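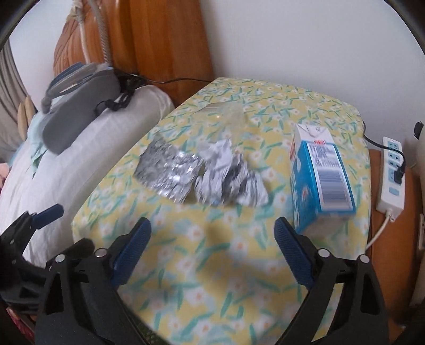 アロマトリートメント室・足浴室 安全点検表(所見付き)

施設案内 > 安全管理 > 点検記録 > アロマトリートメント室・足浴室
この記事の所要時間:5分

対象施設:レンディア自然療法センター
点検実施日:2018年2月13日
点検者:ヘザー・フォークナー(安全管理担当)、ケイン・マイヒ(設備担当)
立会者:スティリアニ・カラヤニス(施術責任者)
判定区分:適=基準を満たす/要改善=期限を定めて是正する/使用停止=是正確認まで使用しない

本点検表は、当センターの精油保管庫、調合台、トリートメント室及び足浴室に適用する。鍼灸室は別表による。前回1月の点検における指摘事項については、該当項目の所見欄に是正状況を併記した。

1.精油及び基材油の保管

1-1 精油は遮光瓶に収め、施錠できる保管庫に置かれているか。
判定:適
所見:保管庫の施錠を確認した。鍵の管理簿は1月以降、記入漏れがない。

1-2 全ての瓶に品名、ロット番号、開封日が表示されているか。
判定:要改善
所見:柑橘系精油の一部で開封日のインクがかすれ、判読できなかった。油性の筆記具に変更し、貼付後に透明の保護シールを重ねること。開封日を確認できない瓶は、残量にかかわらず廃棄の扱いとする。

1-3 開封後12か月を超えた精油が残っていないか。
判定:適
所見:該当品なし。柑橘系については、より短い使用期限を施術責任者が別に定めている。その一覧が保管庫の扉の内側に掲示されていなかったため、点検当日に掲示させた。

1-4 火気及び熱源から十分に離れているか。
判定:適
所見:タオル加温器が従前より保管庫寄りに移されていた。現状で支障はないが、これ以上近づけないよう床に位置を示すことが望ましい。

2.調合台

2-1 計量器具は使用の都度洗浄され、乾燥した状態で保管されているか。
判定:適
所見:特記事項なし。

2-2 希釈濃度の早見表が最新版であるか。
判定:要改善
所見:旧版が掲示されていた。改訂版は記録システム「Norkusix」に登録済みであるが、印刷物の差替えが行われていない。旧版には妊娠中の利用者に使用を控える精油の欄がなく、速やかな差替えを要する。

2-3 精油をこぼした際の吸収材、手袋及び廃棄袋が手の届く場所にあるか。
判定:適
所見:手袋はサイズが一種類のみであった。小さいサイズの追加について、施術者から要望が出ている。

2-4 精油の付着した布及び紙は、蓋付きの金属容器に分別されているか。
判定:適
所見:容器の蓋の閉まりは良好である。基材油の染みたタオルは、洗濯後も乾燥機の余熱によって発熱するおそれがある。乾燥終了後に積み重ねたまま放置しないよう、朝礼で改めて周知した。

3.トリートメント室

3-1 施術台の脚部、固定金具及び昇降部に緩みや異音がないか。
判定:要改善
所見:奥の部屋の施術台で、昇降時にきしみ音があった。荷重をかけた状態での揺れは認めない。設備担当が金具を増し締めし、音が残る場合は製造元に点検を依頼する。

3-2 施術台表面の張り地に裂け、油染み、べたつきがないか。
判定:適
所見:入口側の施術台の縫い目に軽い擦れがあるが、裂けには至っていない。次回も同じ箇所を確認する。

3-3 清拭に用いる洗浄剤は、指定品「Fesness」であり、表示どおりに希釈されているか。
判定:適
所見:希釈記録と残量が一致した。詰替え容器の表示も整っている。

3-4 芳香拡散器は、利用者の入替え時に停止し、換気が行われているか。
判定:要改善
所見:午後の時間帯に、停止しないまま次の利用者を案内した例が記録に2件あった。前の利用者に用いた香りが残ると、問診で確認した過敏症への配慮が意味を失う。予約枠の間に換気の時間を組み込むよう、受付の設定を見直すこと。

3-5 通路及び避難口に物品が置かれていないか。
判定:適
所見:前回指摘した折り畳み椅子は撤去されていた。

4.足浴室

4-1 湯温は施術者が温度計で測定し、利用者の足を入れる前に記録しているか。
判定:適
所見:記録様式に測定者の署名欄がある。

4-2 湯温の上限43℃が守られているか。
判定:適
所見:上限を超えた記録はない。ただし、この値はあくまで設備上の上限であり、糖尿病その他により足の感覚が低下している利用者には適用しない。該当者への実施の可否は、主治医の意見を確認したうえで施術責任者が判断する。

4-3 差し湯用の容器は、容量2,000mL以下のものを使用しているか。
判定:適
所見:旧型の大容量の容器は倉庫に移されていた。再使用を避けるため、廃棄の手続を進めること。

4-4 床面は滑りにくい状態に保たれているか。
判定:使用停止(窓側の一席)
所見:窓側の席の滑り止めマットの端が反り返り、つまずくおそれがあった。点検時に当該席の使用を止め、予約は他の席に振り替えた。交換品の敷設を設備担当が確認した後に再開する。

5.利用者への説明及び記録

5-1 施術前の問診票に、アレルギー、皮膚疾患、服薬、妊娠の有無の欄があるか。
判定:適
所見:抽出した問診票に未記入欄はなかった。

5-2 施術は医療行為に代わるものではない旨が、書面及び口頭で説明されているか。
判定:適
所見:説明書の文字が小さいとの意見が利用者から寄せられている。次回の印刷時に書体と行間を改める。

5-3 皮膚の発赤、気分不良等が生じた場合の対応手順が掲示されているか。
判定:要改善
所見:足浴室の掲示に記載された連絡先が、前任者の内線番号のままであった。現担当のベヴァン・クインランの番号に訂正すること。トリートメント室の掲示は訂正済みである。

総合所見

精油の保管状態は、前回の点検時より改善している。他方、早見表、緊急時連絡先など、掲示物の更新の遅れが複数の部屋で見られた。文書を改訂した者が掲示の差替えまでを確認し、その結果をNorkusixに入力する運用に改められたい。

要改善とした項目の是正報告は、施術責任者が取りまとめ、安全管理担当に提出する。使用停止とした席の再開は、書面による確認を経て行い、口頭の連絡のみで再開してはならない。

施術責任者の意見:3-4の指摘については、予約枠の変更に伴い受入れ枠が減少するため、受付担当のヒエウ・チュオンと調整のうえ実施する。変更が済むまでの間、過敏症の申告がある利用者は午前の最初の枠に案内する。

お問い合わせ:レンディア自然療法センター 安全管理担当 | © レンディア自然療法センター | ページの先頭へ戻る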